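Wiltberg Glossy Objects Set: Data Card

Version of 28/07/2018

Maintained by the Omoregie Laboratory, Zallville. Contact for questions and corrections: Efe Aliyu.

Summary

The Wiltberg set holds recordings of a single robotic arm working with small household objects that have dark or shiny surfaces. It was collected to support research on grasp selection when depth readings are poor. The set contains 1748 episodes in total. Of these, 1317 are marked as successful, 179 were stopped by the operator, and the remainder are marked as failed.

The set accompanies the Ison method, which is described briefly below. It may be used without reference to that method.

Collection

All episodes were recorded at one table with a plain covering marked in a regular grid. The covering was kept the same throughout so that changes in results could be traced to the object and its pose. The grid was not used for calibration, and users should not treat its lines as a measured scale.
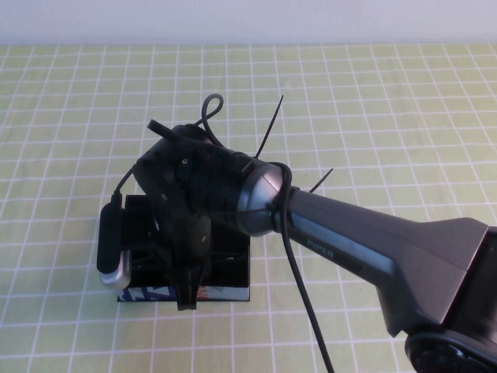
Each episode begins with the arm at rest above the table and ends when the operator presses the stop key or the time limit is reached. Joint positions, gripper opening and commanded motion are stored at a common rate. Colour images come from a fixed view and from a view at the wrist. The two streams are matched by time stamp. Small gaps between matched images remain and are listed in the file timing_notes.txt.

Operators were asked to place the object by hand before each episode and to vary its angle. They were not given a list of positions. As a result, some parts of the table are visited far more often than others.

Labels

Every episode has one outcome label: success, failure or stopped. A grasp counts as a success when the object is lifted clear of its support and held until the end of the episode. An episode labelled as stopped should not be read as a failure of the method, as operators were free to stop for any reason, including a tangled cable or a fault in the recording software.

Outcome labels were entered at the table and checked later by a second reader. Where the two disagreed, the label of the second reader was kept and the earlier label was moved to the field first_label.

The Ison method

Ison ranks possible grasps by how well they agree across several wrist images taken from nearby positions. A candidate that appears in only one image is given a low rank. The aim is to reduce the effect of bright reflections, which move across a glossy surface as the camera moves, while the true edges of the object stay in place.

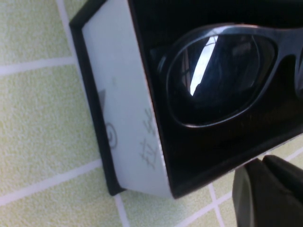

Containers proved harder than single objects. When a dark item lies in a dark lining, the boundary between the two is weak in colour and often missing in depth, and the method tends to prefer the outer edge of the container. Users who train on these episodes should check whether their own models have learned the same preference.

The reported results were obtained with 1712 episodes. The remaining 36 were left out of the evaluation owing to incomplete wrist streams, but they are included in the release under the folder partial.

Known limits

The set covers one arm, one gripper and one table. Lighting was not controlled beyond the normal room lights and daylight from the windows. Reflections of the room may be visible in shiny surfaces. Some objects carry printed or handwritten marks, and these have not been removed or transcribed.

Force readings are not included. An attempt to estimate contact from motor current was abandoned in November, and the related fields are empty in all files.

Access and use

The data are available for research and teaching on written request to the Omoregie Laboratory. Requests should state the name of the institution and the intended use. Copies may not be passed on to third parties. Published work should name the Wiltberg set and give the version date shown at the head of this card.

Errors in labels or time stamps should be reported with the episode number and the name of the affected file. Corrections are entered in changes.txt and take effect at the next release.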